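Visit to Hunusano, 11/07/2023

We reached the Hunusano building after lunch and signed in at the side entrance. Sachiko Sasaki took our group of five through the upper floor, which is split into a store room, a finishing room and the bench room. Most of our time went to the bench room.

The benches are the part I had asked to see. Uchida supplied the tops, in a pale wood with a long, streaky grain, and the mats were bought separately from Akberg. A mat is laid straight on the wood and can be lifted off at the end of a shift. Sasaki said the tops are oiled every March, and the mats are replaced when the corners start to curl.

Cables are fixed to the tabletop with white masking tape - cheap, and it peels off without marking the oil finish.
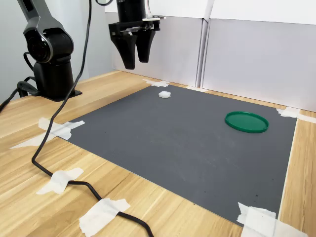 Clips were tried at the Pollen site first and dropped after 30 days, as they had to be screwed into the wood. I asked about trunking under the bench and was told it is priced but not ordered.

The tour closed in the store room, where spare mats are kept flat on the lower shelves. Parking is at the rear of the building.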